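Small thread on layout sheets, my favorite boring rule in two-arm assembly work!

Our rule at Jarnden: parts start on a paper sheet, and the sheet gets replaced every 48 runs. Yes, even if it still looks fine.

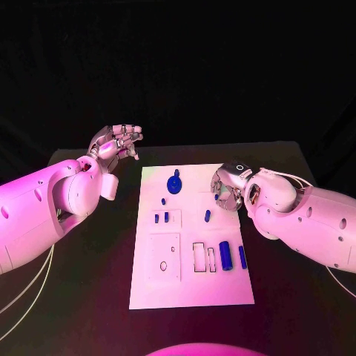
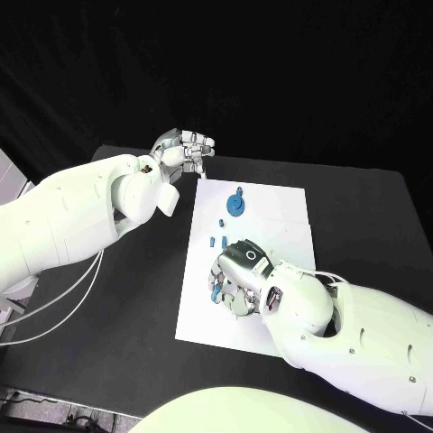
Blue parts, white paper, two hands over the table

Posted by the bench lead, Jarnden

Rule 2: park the idle hand open and above the table – never resting on it.

Rule 3: log the sheet version with every run. We have 2,852 logged and I love that file so much.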